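Workshop Tips: Tuning a Tabletop Pick-and-Place Planner in Simulation

Skip to content | Tips | Tools | Archive

Filed under: control, perception, planning
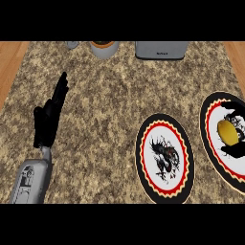

Most of the trouble in a two-arm kitchen task comes from the software settings. The tips below were collected while moving our plate-to-plate task from the old Jirnico planner to Hava. They assume a working simulator, two arms with multi-finger hands, and a scene file you are allowed to edit.

Lock the idle arm

If a task uses one arm, give the other a fixed joint target and leave it there. Do not leave its target blank. In Hava a blank target is read as "free", and the planner will move the idle arm to shave a little off the path cost of the busy one. Park the hand well clear of the nearest plate. Check the parked pose against the full reach of the working arm before you save it.

Plan to the plate center, grasp to the fruit

Keep two separate targets. The approach is planned to the center of the plate, which does not change when the fruit rolls. The grasp is planned to the fruit, from the newest pose estimate, once the hand is 7 cm out. One target for both jobs makes the hand chase noise for the whole approach.

Patterned plates and mottled counters

A speckled counter is hard on edge-based segmentation. So is a plate with a busy print. With a black hand over a plate that has a black rim and black line art, our mask regularly merged the fingers with the rim. Three changes helped:

Mask the hand first, using the joint angles and the hand model. Do not try to find it in the pixels.
Segment fruit by color before shape. A lemon separates well from red, black and white. A red apple on a red-banded plate will not, so keep a depth check as a fallback.
Turn off edge sharpening. It brings up every fleck in the countertop.

Use simple collision shapes

A plate can be a flat box with a raised lip. A lemon can be an ellipsoid. Full meshes cost planning time and gave us no better grasps. Burico exports both versions from the same part file; load the mesh for rendering and the simple shape for planning, and name them so they cannot be swapped.

Pad the things at the back of the counter too. A toaster or a plant pot that the camera only partly sees still needs a complete shape in the planning scene. Build it from the scene file and ignore what perception reports for it.

Set the step limit before the speed limit

We cap each plan at 2000 solver steps. Hitting the cap usually means the start pose is already in collision, often a fingertip inside the plate lip. Raise the hand, replan, and leave the cap alone.

Speed comes afterward. Start at 33 percent of the joint limits and raise it only when the logged tracking error stays flat through the last part of the approach.

Contact settings for round objects

Fruit that creeps on a plate with no hand touching it has too little rolling friction. Fruit that jumps when the fingers close has contacts that are too stiff. Change one value per run. Hortensia Montoya keeps both values in a text file beside the scene, with the run number on each line, and the rest of us have copied the layout.

Randomize in this order

1. Fruit position on the plate
2. Plate position on the counter
3. Lighting
4. Plate pattern
5. Counter texture

Turn on the next item when the current one passes 38 seeds in a row. Turning on all five at once gives failures that cannot be traced to a cause.

Name your frames

Write left_hand, right_hand, plate_near, plate_far. Names such as obj_1 and obj_2 change meaning when the loader sorts the list again, as the Hägglund loader did to us in September.

Related tips: Replaying a failed grasp from the log | Camera height and plate occlusion | Cleaning up old scene files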